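Pronum board scanner: a season on the edger line

We put the Pronum in ahead of our edger last winter to replace a light curtain that had been patched more times than anyone wanted to count. Our mill cuts spruce and pine, mostly dimension lumber, and the old setup was giving away too much wane. The sales pitch was better edging decisions at line speed. After a season of running it, I can say it mostly delivers.

Installation took longer than planned. The frame bolted up fine, but our infeed chains were out of level and the scanner is fussy about that. Amado Manalo, our millwright, spent most of a Wednesday shimming the sharp chain section before the profiles stopped wandering. If your deck is old, check it before the crate arrives.
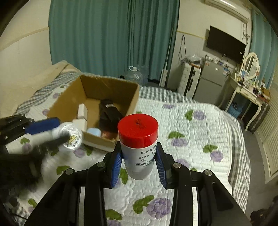 Review by Benjie Policarpio
Sawmill equipment

Once it was running, the first thing we noticed was how well it handles frozen wood. The light curtain used to read ice and loose bark as solid fiber, and the edger would set too wide. The Pronum still gets fooled by long bark strings, but far less often. Our trimmer operator now sends fewer boards back for a second pass.

The software is the weak spot. Changing a product table means going through 8 screens, and the save button sits right next to the one that reloads the defaults. We lost a morning's settings that way. Alarm messages are short codes, so keep the printed list at the console. The trend charts are good, though, and you can export them to a plain spreadsheet.

Maintenance is light. We blow off the windows at each break and wipe them down at shift end. In December the air knife on the lower head froze up twice – a small dryer on the supply line fixed that. Phone support was polite and knew the machine, but nobody picked up before 8 in the morning, and we start at six.

We also looked at the Virnex unit. It has a better screen layout, but it needed more room between the deck and the edger than we have.

Good: steady readings on frozen wood, easy cleaning, useful charts.
Not so good: clumsy menus, needs a level infeed, limited support hours.

I would buy it again for a line like ours, with the air dryer on the same order.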